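4.2 Box orientation and shelf height

2 comments 16 shares

Small candy boxes are sold and stored in any position that fits. A box can stand upright with its front panel showing, lie on its back, or rest on a long side. In the first part of the study we asked people to restock a low shelf from a pile of mixed boxes and noted the position in which each box was left. The Mitport store gave us 436 placements and the Machala store gave us a smaller set, which we use only as a check.

Most boxes placed on the upper level were stood upright. Boxes left on the surface below were more often laid down, mainly when the clearance under the shelf was close to the height of the carton. People turned a box before putting it under the shelf and did not always turn it back. Color had little effect on position, but it did affect grouping — green boxes were put next to green boxes even when the flavors differed.

Light cartons also fall over when a neighbor is pushed in beside them. A box that had fallen was often left as it was until the row was finished. We coded these boxes by their final position and did not try to separate falls from deliberate placements.

The Estier coding sheet has no entry for a box leaning at an angle. We added one, "tilted," after the two coders disagreed on such cases. Agreement improved for the table surface and stayed the same for the shelf. The results by level are given in Section 4.3.

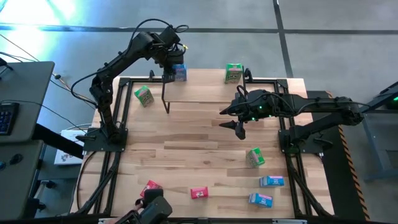
Kamran Rahimi | October

Figure 3. Small cardboard candy boxes in green, blue and red on a wooden tabletop, with a raised plank shelf on thin black metal legs toward the back. The green box at the rear edge, right of the shelf, is coded "upright." The green box on the left part of the table is coded "tilted." Boxes held above the surface are left uncoded.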